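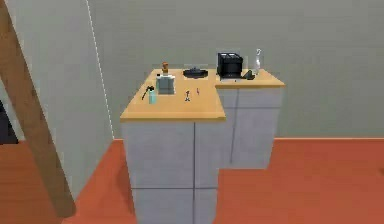

Kitchen layout in the simulator, two counters, objects at rest.

Monday, July. Skevbridge notebook, teleop data for the counter task.

Goal for the day: finish the remote-control demonstrations for "move the spray bottle to the back counter" and get a first training set out of them. The start position is the teal bottle at the left edge of the front counter. The target is the clear stretch of the rear counter, right of the glass bottle. The two tops are offset and the rear one sits slightly lower, so the operator has to carry over the gap and then come down. Most of the bad episodes come from that last part.

Setup
Leader arm clamped to the bench, follower simulated. Control loop at 20 Hz, same as last week. Gripper mapped to the trigger, linear, no dead zone. I tried a small dead zone before lunch and took it out again – the release got late and the bottle tipped on landing.
Scene file is the Wornia kitchen with the wall color changed. Physics settings untouched.
Recording starts on the first trigger press, ends on the foot pedal.

Morning
Replayed the old Casham episodes against the new layout to see if any could be kept. None can. The rear counter has moved relative to the base and the recorded joint paths go straight into the toaster. Archived, not deleted.

First block of new demonstrations was slow. With the fixed camera it is hard to judge height over the rear counter, and I kept stopping to check before letting go. Those pauses end up in the data. A policy trained on them will hover too. Switched to a second view from the side and the pauses mostly went away. Threw out everything recorded before the switch.

Afternoon
Total kept after review: 799 episodes, counting the earlier blocks on this same layout. Rejected 19 from today. Reasons, from the log:
- bottle dropped short, landed on the floor
- forearm touched the tall glass bottle on the way in
- pedal pressed before release
- one where the leader arm lost its zero and everything after it was shifted

The glass bottle is the real problem. It is the tallest thing on that counter and, being clear, it hardly shows against the gray-green wall in the camera feed. I steer around it from memory. The policy has only pixels to go on. Options: tint the material, or leave it alone and record more approaches from the right. I prefer the second, as the real kitchen will have clear glass too.

The two tiny items in the middle of the front counter have not caused trouble so far. The low path out from the left edge does pass close to them if the operator is lazy. Keep the lift before the sideways move. Please do it the same way if you take over a session – up first, then across. Mixed styles hurt us badly on the drawer task.

Hand guiding
Also tried kinesthetic teaching on the real arm with the Dương controller, for comparison. Gravity compensation is fine near the base and sags at full reach. Paths are smoother than teleop but I push the wrist with my left hand and it shows: a steady roll offset through the whole carry. Usable for waypoints, not for force data. Will not merge the two sets.

Training
Started a run at 4:40 pm on the kept episodes. At step 2,910 the loss was still falling, no sign of the plateau we saw with the old layout. No rollouts yet, so nothing to say about success.

To do
- randomize bottle start along the left part of the front counter, small range first
- check whether the black pan's collision mesh matches its rim; contact was reported there once with visible clearance
- re-zero routine for the leader arm at the start of every block
- write the side camera pose into the scene file, at present it is only in my local config
- rollouts tomorrow morning, same start position, then randomized

Leader arm joint 4 is stiff again. Grease is in the second drawer.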